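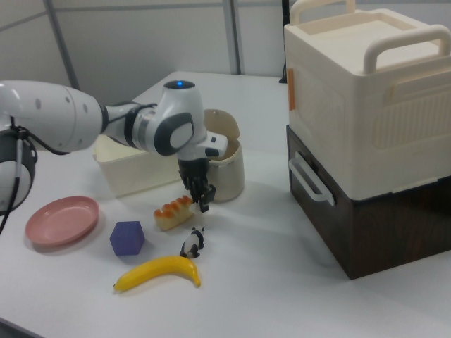 Bread on the white table, 4th January

So I finally moved to Zernville! I've been putting off writing this because every time I sit down I end up looking up one more thing about the place, and then it's midnight.

First, the size. The sign on the way in says 2,037 people, and I'd guess half of them were at the grain co-op the morning I drove through. The town sits on the flat side of the river, with the rail line down the middle and all the older houses north of it. My street is south, where it used to be beet fields (you can still see the ditches).

Joly is the next town over, 14 miles east, and that's where you go for a dentist or a pair of shoes. People here are a bit touchy about Joly. It got the county seat and the high school, and Marichka Zakharchenko at the post office still brings up the courthouse like it happened last week.

We do have 2 gas stations and a really good library – open till seven, even in winter. The old Lonetti cannery is still standing by the tracks. It shut down in September, almost 19 years ago, and the town keeps arguing over whether to turn it into apartments. I'd vote for a movie theater, personally.

Next I want to walk the river path up to the dam, if the ice lets me.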